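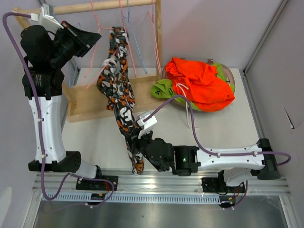 Salt dough tips (mostly learned the hard way)

Quick one today, school holidays, kitchen is a tip, flour in my hair. Have had a few of you asking about the leaf bowls and the salt dough hanging things from last week so am putting all my bits and pieces in one place. Grab a tea.

The dough

Two mugs plain flour, one mug fine table salt, up to one mug of warm water. Same mug for everything, any mug. Don't pour the water all in! Half first, stir, then dribbles. Should feel like an earlobe. If it sticks to your hands, more flour. If it cracks when you fold it, wet your fingers and knead again, don't tip more water in the bowl or you'll be back to soup.

Fine salt. I tried the posh flaky stuff once as it was all we had and the whole batch came out gravelly. Self raising is no good either – puffs up in the oven and your nice flat leaf turns into a scone.

Knead for longer than you want to. Ten minutes if the kids will take turns. Then rest it under a damp tea towel while you clear the table.

Rolling out

Roll between two sheets of baking paper, no flour on the top needed and the rolling pin stays clean. Thickness of a pound coin or two, thicker takes for ever to dry and thinner goes curly at the edges. If you want it dead even, put a chopstick either side and roll along them.

Leaves: press them in vein side down, roll once lightly over the top, peel from the stalk end. Fresh ones only, dry ones crumble in and you will be there with tweezers. Sycamore and hydrangea are good. Ivy is a bit slippy and makes some people itch so I leave it.

Make your holes BEFORE it goes in the oven. Paper straw, push and twist. Go a bit bigger than you think, they close up. Not too near the edge.

Colour

Paint after, or colour the dough itself. Gel colours are better then the watery ones. A blob of cheap ready mixed paint kneaded in works as well but do it on a tray, in old clothes. Turmeric gives a lovely mustardy yellow and stains everything you own. Instant coffee for brown, mix it in with the water first or you get speckles (which I quite like, for eggs).

Drying

Low and slow. 100 in mine, fan off, two to three hours, turn them over halfway. Still soft in the middle = not done, put it back. If they start to brown your oven's too hot.

Put a second tray on top for the last half hour if the edges are lifting. Bowls go over an upside down ovenproof dish with a bit of foil on.

Air drying does work but give it days, on a cake rack, and not in a steamy kitchen. Devendra Chaudhary left a comment to say he does his on the shelf over the boiler and has never had a cracked one. No boiler cupboard here so can't test it. Jealous.

Let them cool in the oven with the door open a bit. Taking them straight out to a cold worktop is how I lost a whole hedgehog family.

Cracks and breaks

Small cracks – mix a pinch of leftover dough with water to a paste, smear in, dry again, sand when hard. An old nail file is fine. Clean breaks, PVA and a clothes peg overnight. Paint hides more than you'd think.

Sealing

Paint completely dry first, then two thin coats of varnish, front AND back and inside the hole. People forget the back and then it goes soft by Christmas. PVA watered down is ok for things that live indoors but goes a bit tacky in a damp room. Nothing made of salt dough is going to last outside, sorry, whatever you put on it.

And not for food. The bowls are for keys and hair bobbles.

Storing

Unused dough keeps a few days in the fridge in a tub, knead it again before you use it. Finished ones in kitchen roll in a biscuit tin, somewhere dry.

Please keep it away from the dog!! Raw or baked, all that salt is properly dangerous for them and they will go looking for it. Ours are hung right up high.

Clearing up

Cold water on the table, hot turns the flour to glue. Scrape the bowl into the bin, not down the sink. Wooden spoons want washing straight away, they go rough otherwise.

Think that's the lot. 12 of the leaf ones fit on my big tray if anyone's doing them for a party, so work backwards from that and start early. Going to do pine cones next, need to go and find some first.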